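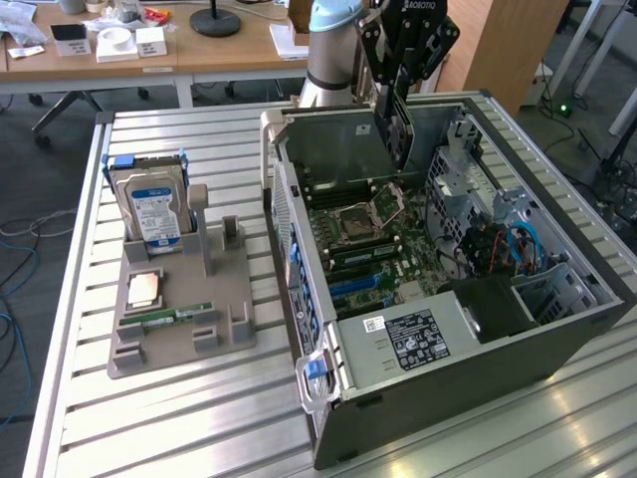 Our group picked the oldest question in the hardware module: how much of a desktop can you swap yourself before you need to buy a new one? Khanyisile wanted to do laptops, but I talked her round, mostly by complaining about my own (glued shut, don't ask). A tower is so much friendlier! You lay it on its side, take the panel off and there's the whole motherboard looking up at you. We stuck to three parts, the processor, one stick of memory and the hard drive, and each has its own place in the beige tray beside the case, with the drive standing upright at the back in its caddy. I loved that tray. My desk at home is a mug full of screws.

The processor scared me most. I'd read the chapter twice and still had to ask Jacobus which way the little lever goes — up to open, then leave it up until the chip is sitting flat. You don't push. If it wants pushing, it's the wrong way round. We wrote that on the front of our notes in capitals.

Memory is the opposite, and I wasn't ready for how hard you have to press. Siyabonga kept saying "more" and I kept thinking I'd snap the board. There's a notch in the bottom edge of the stick, so check that against the slot first, then press both ends until the clips come up.
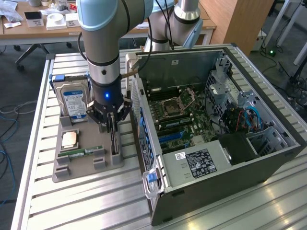

The drive is the easy one, if you remember that it needs two cables, one for data and one for power. I forgot the power one in our first write-up and Hajar caught it the night before we handed in the draft (thank you, Hajar).

For the order of work we settled on processor, memory, drive. Benedita argued for doing the drive first to get it out of the way, and she may have a point, but I like having the fiddly bit done while I'm still fresh.

Still to do before May:

- redraw the cable diagram, the old one is unreadable
- add the page on static and wrist straps
- ask whether 13 pages is too long for the appendix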